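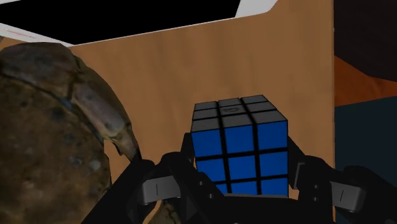
Si el estimador de pose falla, se arregla el estimador y no se toca el simulador: así respondió un lector de Stendora a mi nota anterior, y añadía que ensuciar las escenas con objetos ajenos a la tarea solo encarece el render. Discrepo en las dos cosas.

En una escena simulada con una mano negra que sujeta un cubo de Rubik, la segmentación del cubo es trivial mientras el fondo sea un plano gris. Basta colocar un panel de madera detrás y una malla marrón de textura irregular al lado para que aparezcan los errores de contorno. En Brundel, nuestro banco de pruebas, repetimos 1230 episodios con el mismo controlador y la misma semilla, cambiando solo el fondo. En 255 de ellos la pose estimada saltó más de 12 grados entre dos ciclos consecutivos. El controlador hizo lo que debía con una entrada falsa.

La cara frontal azul ayuda. La superior, gris oscuro con separaciones negras, da poco contraste, y los dedos tapan parte de la fila inferior. Un estimador que dependa de ver las nueve pegatinas de una cara está mal planteado, y eso no se descubre con el cubo flotando en el vacío.

Respecto al coste: Vinetti, nuestro planificador de lotes, reutiliza las mallas ya cargadas y el tiempo por episodio apenas varía. Lo caro es depurar en hardware - en Berge perdimos un mes entero ajustando ganancias que estaban bien.

Mi propuesta es fijar un 75 % de escenas con distractores en la integración continua y publicar la covarianza de la pose junto a la pose. Si el controlador no la consume, al menos que quede en el registro.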